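Workplace automation at the Fundell works

The Fundell works is a metal fittings and salvage plant run by the Vanhove company, and it is often brought up in writing on small-scale automation because the change there came slowly and was written down with unusual care by the people it touched. The plant makes brackets, rail clips and shelf hardware, and buys back offcuts from its customers, which are sorted by hand and sent on for melting.

Background

For most of its life the works relied on bench crews, who picked parts out of bins, checked them against a gauge and hung or stacked them for the next station. It was steady work and many people liked it well enough (there was a good deal of talk across the benches, and older hands still speak fondly of it), but it was hard on wrists and shoulders. A company survey found that sore hands were the most common complaint on the early shift, which began at 6 in the morning.

Nusrat Warraich, then the shift lead for sorting, was asked to draw up a plan for handing over the most repetitive lifting and placing. Her plan, known inside the plant as Kidavar, called for 4 robot arms, each trained in simulation before any floor space was given up to it. Every task had to be run 1000 times on the computer, and the crew who knew the job by hand were invited to sit in on the reviews and say what looked wrong to them.

Simulation and training

The simulated workspace, called Fumton after the street behind the plant, is a warehouse setting in which an arm and its station stand on a flat sheet with stock and scrap kept well back. Bench workers proved to be good critics of it. They pointed out reaches that would bring an elbow too close to a rack, and places where a person would want to stand during a jam, and a fair number of layouts were redrawn on their advice.

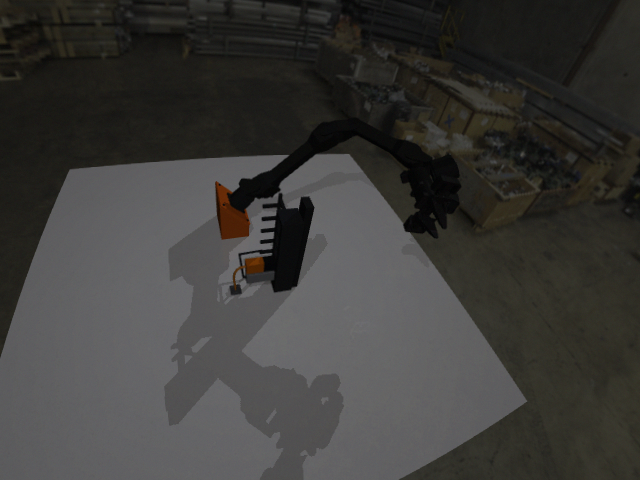
Simulated work cell with an orange-mounted robot arm, an empty gripper and a black rack; bins of scrap in the background.

Effects on staff

No one was let go under the plan, though several bench posts were left unfilled as people retired. Those who stayed moved into cell tending, gauge work and fault finding, and each was given 100 paid hours of training. Pay for cell tenders was set one grade above the old bench rate after a long round of talks.

Not everything was welcome. Tenders reported that the days felt quieter and, for some, lonelier, with fewer people within speaking distance, and new starters no longer learned the parts by handling them all day long. Warraich later brought back a short spell at the bench for every new hire, which the older workers were very glad to teach. The fault log, kept in a ruled notebook beside the first cell, had reached 1346 entries by the June review, most of them dropped or crooked parts, and it is still filled in by hand at the end of each shift.

See also

Cell tending
Industrial robot
Job rotation
Scrap sorting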